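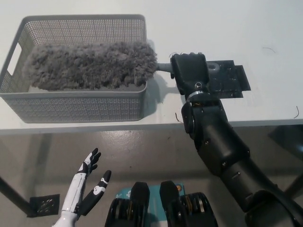
Last changed: 21 April 2024

Kitley Household Objects – README

Kitley is a catalog of small household items used for cleaning and storage. Each record gives the physical properties of one item, its category, and the tasks it is normally part of. The catalog is maintained by Izzati Sopacua and Ilham Goh. Category definitions were drafted by Nantana Rattanakul.

Contents

The current release holds 3,151 records in 219 categories. The two largest groups are open storage (baskets, bins, trays) and hand cleaning tools (dusters, brushes, cloths). Furniture is recorded only as a support surface and has no records of its own.

Files

items.csv – one row per item
categories.csv – category codes, names and parent group
tasks.csv – task names and the items each task calls for
notes.txt – free text from the people who entered the records

Fields in items.csv

item_id: integer, never reused after a record is deleted
category: code from categories.csv
color: one plain color word, two if the item is clearly two-tone
material: plastic, metal, wood, textile, paper, glass, mixed, unknown
rigid: yes, no, partial
openings: none, handle, perforated, handle+perforated
rests_on: the surface or item directly underneath, blank if not recorded

Notes on two categories

Perforated basket (open storage). Rectangular, with a grid of holes through the walls. A gray plastic basket with small square holes and a handle slot cut into the end is entered as handle+perforated. Baskets made of wire or woven material have their own codes.

Microfiber duster (hand cleaning tools). Head and handle are entered as a single item with rigid = partial. Head length is measured with the fibers lying naturally, without pulling or combing. The handle is measured separately. A duster laid across the top of a basket takes the basket as its rests_on value. It is not entered as basket contents unless the head is below the rim.

Tasks

Task names start with a verb: dust shelf, put duster away, clear table, empty basket. A task may list up to 100 items, but most list far fewer. Stray threads, lint and other scraps on a table are not items and get no record. They may be mentioned in notes.txt.

Known problems

Color is unreliable for gray and black textiles. Tirta Entili is rechecking these against the original entries.
Records carried over from the older Vatavach list have blank values in openings.
Some duster handles were measured together with the head. The affected rows are marked "total length" in notes.txt.

Changes in version 2

– rests_on added
– "feather duster" and "microfiber duster" split into separate categories
– duplicate basket records merged by Loredana Cirillo

Corrections should give the item_id, the field and the proposed value.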